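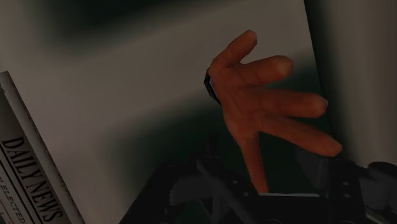

图1 Porine 仿真，手模型（张开姿态）与夹爪，漏停的一次。请注意最下面那根手指的位置。

2022年1月29日
地点：Porirton 实验室，仿真机
题目：手部接近停止没有触发

先写结论，方便只读前几行的同事：停止功能在仿真里漏掉了两次。在原因完全确认以前，Rokora 真机上不可以做任何有人手进入的试验。我已经在真机的控制柜上挂了禁止牌，钥匙在抽屉里，没有改变位置。

经过
昨天晚上开始跑 Price 任务的一批试验，共57次。任务内容和以前相同：夹爪向桌面物品靠近，途中手模型进入工作区，监视程序应该在距离小于阈值的时候发出停止，夹爪保持不动，等手离开。早上我看记录，55次正常停止，2次没有停止。程序没有报错，日志里也没有警告，汇总表里这两次写的还是“通过”。我觉得这一点比漏停本身更严重。如果我只看汇总表，就不会发现。

我发现的方法比较偶然。我想找一张有报纸的画面，检查“DAILY NEWS”那个标题的贴图清楚不清楚（上次它很模糊），翻到图1的时候，觉得手离夹爪太近了，而状态栏仍然是“运行”。然后我才去查距离的曲线。

数据
图1的时刻，监视程序给出的最小距离是81毫米，在阈值以上，所以按照它自己的逻辑，不停止是“正确”的。我用显示网格重新计算，同一时刻手指到夹爪机构的最小距离是2毫米。两个数字差得太多，不可能是滤波或者延迟造成的。我还是检查了延迟，时间戳对齐，没有问题。

另外一次漏停的情况类似，手的姿态也是五指张开，只是手来的方向不同。

原因（目前的理解）
手模型有两套几何：一套用来显示，一套用来计算碰撞和距离。显示的那套会跟着手指关节运动。计算的那套，我原来以为也一样，可是打开文件以后看到，它只是一个凸包，按照手指并拢的姿态生成，并且固定在手掌的坐标系上。手指并拢的时候，误差很小，所以一直没有人注意。手指张开以后，最外侧的手指就在凸包外面，对监视程序来说，它们不存在。

为什么别的试验没有漏？我查了姿态参数。大部分试验里手是半握或者并拢的。有几次也是张开的，但是手掌先靠近夹爪，凸包足够触发停止。只有手掌还远、一根手指单独伸向夹爪的时候，才会漏掉。图1正好是这样，最下面那根手指又细又长，和其他四根分得很开，几乎笔直向下。

我做了一个简单的对照：保持全部初始条件，只把手的姿态换成并拢，再跑那两次，停止都正常触发。换回张开，又漏掉，可以重复。所以我对这个原因比较有把握，但是还没有把凸包换掉以后验证，因此上面写“目前的理解”。

画面本身没有问题
开始的时候我也怀疑相机。这个场景的光很暗，夹爪几乎是黑色的，和后面深绿色的阴影不容易分开。但是监视程序不使用图像，只使用几何，所以光线和这次的故障没有关系。我写在这里，免得以后有人再走一遍这条路，我在上面花了一个上午。暗光对检测网络有没有影响，是另外的问题，应该单独记录。

和真机的关系
真机上的监视程序代码和仿真是同一份，但输入不同，手的位置来自外部的跟踪系统。我去看了跟踪系统的配置，它输出的是手掌中心加一个固定的半径。这个半径是去年9月设的，注释里只写了“够用”。按张开的手来量，我认为不够。也就是说，真机可能有同样的漏洞，形式不一样而已。真机上还有力矩限制，但是那是最后一层保护，我们不能把它当作第一层来用。

今天做了的事
停掉了仿真的后续批次。
两次漏停的完整日志和场景文件复制到 Price 目录下的“故障”文件夹，只读，请不要重新命名。
汇总表加了一列，写显示网格算出来的最小距离。如果它小于阈值而程序没有停止，这一行判为“失败”。旧的数据我还没有重新算。
真机挂牌，见上面。

还没有做的事
把手的碰撞几何改成每节手指一个胶囊体，跟着关节走。计算会慢一点，需要看监视循环的周期能不能保持。
改好以后，57次全部重跑，用同样的随机种子。另外加一组专门的姿态，五指张开，每次让不同的手指最先靠近夹爪。
真机跟踪的半径重新测量，要戴手套和不戴手套两种。戴手套的情况我们从来没有测过。
查一查夹爪这边的几何。我只看了手的一边。夹爪的连杆在打开的时候向外伸，它的碰撞体是不是也跟着动，我现在不能回答。

疑问
汇总表的“通过”到底是怎么定义的？我读代码，看到它检查的是“如果发出了停止命令，夹爪有没有停住”。没有发出停止命令的时候，条件不成立，于是自动算通过。这个写法至少从9月起就是这样，那么以前的报告里“全部通过”的那些批次，都需要再看一遍。明天先从最近的批次开始。

补充（晚上）：胶囊体的第一版已经放进 Porine，可以加载，但是拇指根部的两个胶囊互相重叠，程序一直报自碰撞。先把手内部的自碰撞检查关掉，只对手和夹爪之间计算。循环周期还没有测。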